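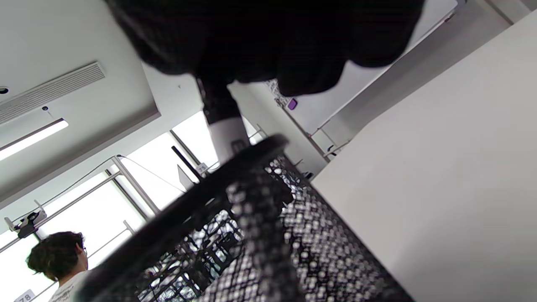

Singers wanted for Vurkcombe house night

Posted in January by Liviu Sârbu

We're putting together 6 live sets for Tramus, our Wednesday house night in Vurkcombe, and we need voices! Soul, pop, choir, shower – if you can hold a tune over a four-to-the-floor kick, send us something. Dareck and Zamfir play the records, you get a mic and 90 minutes of rehearsal with them beforehand.

Pay is the same for everyone and travel inside town is covered. You must be 18 or over. Email one rough recording (phone is fine) and a line on what you love singing.

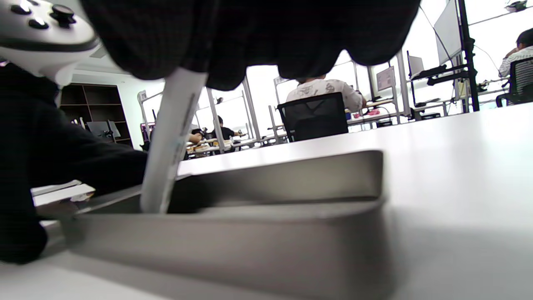 Metal tray on a white tabletop.

Sets start at 8 p.m. and we'd love to hear from first-timers.

Comments

joss_k: Do duos count as one act?

Liviu: Yes, one slot, both paid.

Merle: Sent mine last night, so excited – is a cover ok?

bassbin: about time we had vocals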